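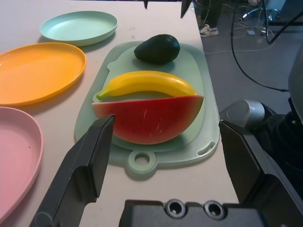

Play kitchen corner: coloured plates, cutting board and toy fruit

3 min read

Search the site Enter keywords Go

Ustier Street Toy Library
Minutes of the April general meeting

Meeting opened at 7 p.m. in the main room. Lorne Thibodeau in the chair, Glória Barreto taking minutes. Eleven members signed the attendance book. Apologies were received from the Nornis Playgroup, who had a clash with their own meeting.

1. Previous minutes
Read and accepted with one correction. The puzzle shelf was to be moved to the window wall, not the hall. Lorne has now moved it.

2. Play kitchen set
Most of the meeting was spent on this item. The set has been going out as one large tub and it comes back with pieces in the wrong bags. Glória proposed splitting it in two: a small table set, and a larger cooking set with the pots and the till.

The table set would be the round plastic plates in orange, pink and light green, the pale green cutting board, and the toy fruit. Members agreed that the avocado, banana and watermelon slice should stay with this set. The watermelon slice has some faint scuffs on its face. It was felt this did not matter and it will not be replaced.

There was discussion about whether the cutting board should hang from a hook by the hole in its tab or go flat in the bag. Families with toddlers preferred it flat. Lorne said a hook on the display wall would let people see it when choosing. Agreed: hook while it is in the library, flat in the bag when it goes out.

Moved that the kitchen set be split as proposed. Carried.

Action: Glória to write two new contents cards and have them laminated.
Action: Lorne to find a second tub with a lid that closes properly.

3. Cleaning
Returned plastic toys are to be washed in warm soapy water and left on the rack overnight. One member asked about using the dishwasher at the centre. The chair said the centre has asked us not to, as it is booked for the seniors' lunch. Plates and boards are to be checked for specks and stuck-on food before they are bagged. The colour of the cloth does not matter, but the blue bucket is for floors only.

4. Loan period
The current period is three weeks. A request was made to extend it to four for families who live out past Kotow. After some discussion it was agreed to allow one renewal by phone, for up to 12 days. Carried, one against.

5. Donations
A box of wooden train track was received from the Vương family, with thanks. Two bridges need glue. Soft toys were again offered and again declined, and the notice on the door will be made bigger.

6. Other business
The light over the returns desk is flickering. Lorne has reported it to the centre.
Glória asked that people stop leaving bags outside the door after hours. One was rained on and the card game in it could not be saved.
The cupboard key is to go back on its nail and not in the drawer.

Meeting closed at 8:20 p.m. The next meeting will be in the same room, at the same time. Members are asked to bring a mug.

Recent items
Contents cards: how to fill one in
Minutes of the March general meeting
Missing pieces list
Saturday roster and opening hours
Toys we can and can't accept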